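Ticket 635
Subject: Booking calendar shows wrong hours after update
Opened: 8 February 2022
Site: Tonaddale workshop rooms
Product: Hustholm Rooms, web version
Priority: normal
Status: closed

First message

Good morning. Since the last update of Hustholm Rooms our booking calendar shows every repeated booking one hour too late. A booking which was made for 10 in the morning is displayed at 11. Single bookings are correct. Only the ones that repeat each week are wrong, and of those only the ones that were created before November.

I tried the following before writing to you:

Logged out and in again. No change.
Emptied the browser cache. No change.
Opened the calendar in another browser, on another computer. The same wrong hour.
Made a new weekly booking as a test. It is shown at the correct time.
Exported the calendar to a file. In the file the old bookings have the correct hour, so I think the data is good and only the display is wrong.

The confirmation e-mails also contain the wrong hour. This is the bigger problem for us, as people read the e-mail and not the calendar. Two groups already arrived late to their own room.

Reply from Skeltthorpe support

Thank you for the clear report. Please tell us which time zone is set under Site, and which one is set under Room. These are two different fields. Please also say if the problem is in all rooms.

Second message

Under Site I find "London". Under Room it is different from room to room. The large room and the bench room have "Same as site". The two small rooms have an empty field, and I cannot remember that I ever left it empty. I checked the old bookings again with this in mind, and you are right to ask: the wrong hours are only in the small rooms and in the bench room. The large room is correct.

So the empty field can explain the small rooms, but it does not explain the bench room.

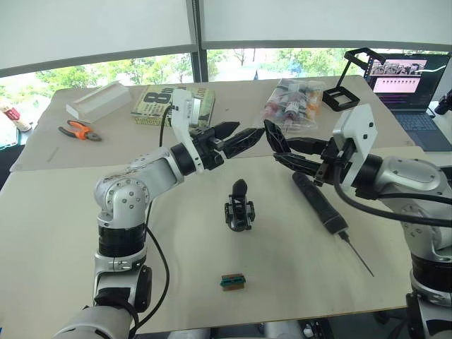
Skeltthorpe support answered that the record was the right one, and asked whether the bench room had ever been copied from another room, because a copied room keeps a hidden time setting from its original. They wanted also the number of old weekly bookings in it, to decide if the repair should be done by hand or by script.

Third message

Yes, it was copied. I looked in the change history and the bench room was made as a copy of the first small room, and somebody changed the name afterwards. It has 31 weekly bookings from before November. By hand would be possible but I would prefer the script, if it does not send a new e-mail to every person for every booking. We had this with the Oosthuizen import last year and I received many unhappy phone calls.

Reply from Skeltthorpe support

The script can run with notifications switched off. Please do this first:

1. Set both small rooms to "Same as site" and save.
2. In the bench room, choose "London", save, then go back to "Same as site" and save again. The double saving removes the hidden setting.
3. Do not edit any weekly booking until we confirm.

The script takes up to 10 minutes. The calendar can be read during this time but not changed.

Fourth message

Steps 1 and 2 are done. In step 2 the first saving gave me the message "Nothing to update" - I ignored it, changed the field back and saved again, and the second time it was accepted. I hope this was right.

Reply from Skeltthorpe support

That message is harmless. The script has now finished. Please reload the page and check a few old bookings.

Last message

I checked all three rooms. The hours are correct in the calendar, and a confirmation which I sent to myself is correct too. No other e-mails went out, as far as I can see.

One small wish for a later version: an empty time zone field should give a warning when the room is saved. You may close the ticket.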